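Birthday season at our house starts in August, and this year I finally caved and bought a party kit – the Astach balloon garland box, 263 pieces for 33 dollars. My daughter wanted pink everything, so pink it was! 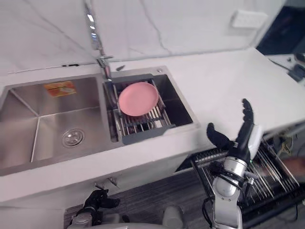
*Pink plate on the dish rack.*

The balloons themselves are great. They're thick, the color matches the box, and only a couple popped on me (one right by the baby, oops). The little hand pump is another story. My wrist gave out way before the balloons did, so I borrowed my sister's electric one and flew through the rest.
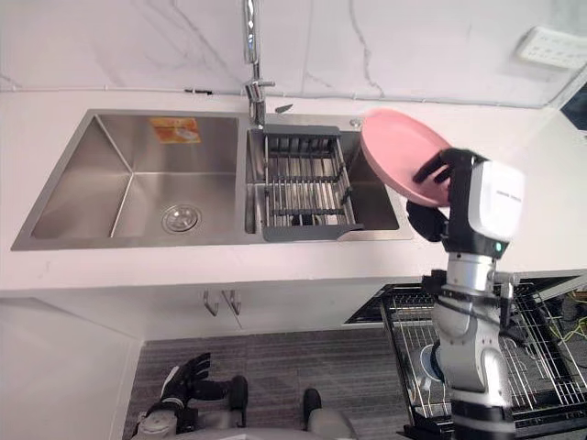

The tape strip works fine once you get the hang of it, but the glue dots are pretty useless on a painted wall. Ours let go overnight and I was up early with fishing line and hooks, still in my pajamas.
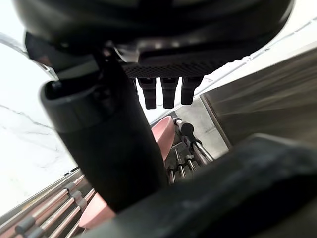 Would I buy it again? Yep, for the price I would. Four stars from me, and I'm getting the Birel pump before the next party.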